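Irnico Tanasarn roof box: one summer in

Shares 17 | Comments 2

I put off buying a roof box for years, mostly from stubbornness, and then we had a wagon full of camping gear and a dog that wanted the whole back seat. So in June I bought the Tanasarn, and as of this September it has done 3,236 miles on top of our car.

Fitting it is easy! The clamps slide in a channel and click when they're tight enough, and I can do the whole thing alone if I stand on the door sill (sorry, door sill). It opens from both sides, which I thought was a gimmick until I parked against a hedge.

Noise is the weak spot. Up to highway speed you hear nothing much, then there's a low hum that gets into your teeth - moving the box back a few inches helped a lot. It stayed dry inside through one really nasty storm. The gloss black finish scratches if you so much as look at it, so get the matte one, and keep a soft cloth in the glovebox for bugs.

The key feels cheap and I've already bent mine. Would I buy it again? Yep, but I'd want a better lock for the money.

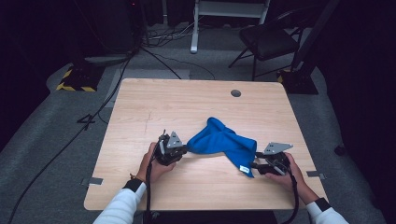
A blue cloth and a light wooden tabletop.
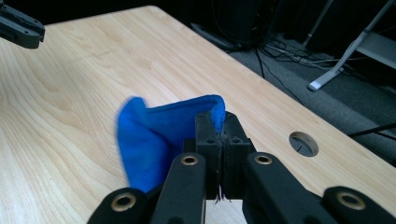

Thanasis Andreadis: Mine hummed too until I turned the front crossbar around, it had been on backward since the day I fitted it. Check the little arrow underneath. And order a spare key now, they took forever to send mine.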